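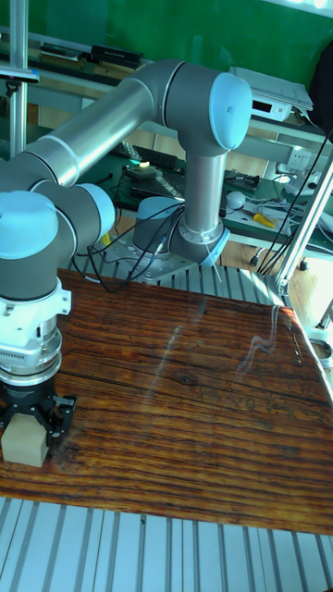 Orakzai, editor, automation and workshop entries

The **Hestulberg Open Day** is a yearly public demonstration of small-scale robot handling held at the Hestulberg workshop in Detmont. It takes place in July and lasts one afternoon. The event is best known for its block cell, a tabletop station at which a six-axis arm with a two-finger gripper picks up, moves and sets down small wooden blocks. Entry is free, but places at the cell are given out by time slot.

## Background

The workshop opened as a repair shop for packaging equipment and later took on light assembly work. The first open day was a tour of the machine floor with no moving equipment. Visitors asked mostly about the robots, which were switched off and locked, and the following year one cell was run under supervision. The block cell replaced it two seasons later and has been the main item on the program ever since.

## The cell

The arm stands on a metal base plate bolted to a platform of slotted aluminum extrusion. The work surface is a varnished wooden board with a strong reddish-brown grain, placed in front of the arm. Aluminum posts rise at the sides of the station, and the cables from the base lie over the platform. A bench behind the arm holds electronics and hand tools on a green mat.

The gripper is attached below the wrist by a flange adapter and closes on the block from its sides. Blocks are roughly cubic and are cut from untreated stock at the workshop. Each is 40 mm on a side before sanding. Sizes vary a little after sanding, and the closing position of the fingers is set with enough margin to cover the difference.

Glare from the varnish has been a recurring subject in the workshop's notes. A matte board was tried for one season but marked easily, and the glossy board was put back. Overhead lamps directly above the station are now dimmed during demonstrations.

## Course of a demonstration

A demonstration lasts 12 minutes and is given to groups of up to 14 people. The operator first moves the arm by hand guiding to show the range of each joint, then runs a stored program at reduced speed. The standard program has these stages:

1. The arm moves from its rest position to a point above the block.
2. The gripper lowers, closes and holds.
3. The block is raised slightly and carried across the board.
4. The block is set down, the fingers open, and the arm withdraws straight up.

The third stage is usually run twice, first with a high lift and then with a low one. In the low version the block clears the wood by 4 mm. Visitors standing level with the tabletop are often unable to tell whether the block has left the surface, and the operator stops the arm at this point so that the gap can be checked with a strip of card.

The last part of the slot is left for questions. Common topics are grip force, what happens on loss of power, and the time needed to teach a new position. Visitors do not operate the arm themselves – a teaching pendant was passed around in earlier years, but the practice was dropped when groups became larger.

## Restitz program

The motion sequences are stored in a set of files known as the Restitz program, named after the street where the workshop had its first premises. It consists of short routines that can be joined in any order. The routines contain no vision step: block positions are fixed, and a misplaced block is simply missed. Stacking was added as an optional routine. Nearly all stacking runs are limited to two blocks, as small errors in the first placement carry over to the second.

## Safety arrangements

Groups stand behind a floor line placed outside the reach of the arm. The operator keeps one hand on the stop control whenever the drives are on. Loose clothing, bags and drinks are not allowed past the line. Speed is capped in the controller settings, and the cap is checked with a test run before the first group enters.

## See also

- Hand guiding
- Parallel gripper
- Pick and place

*Last revised 2020-07-19.*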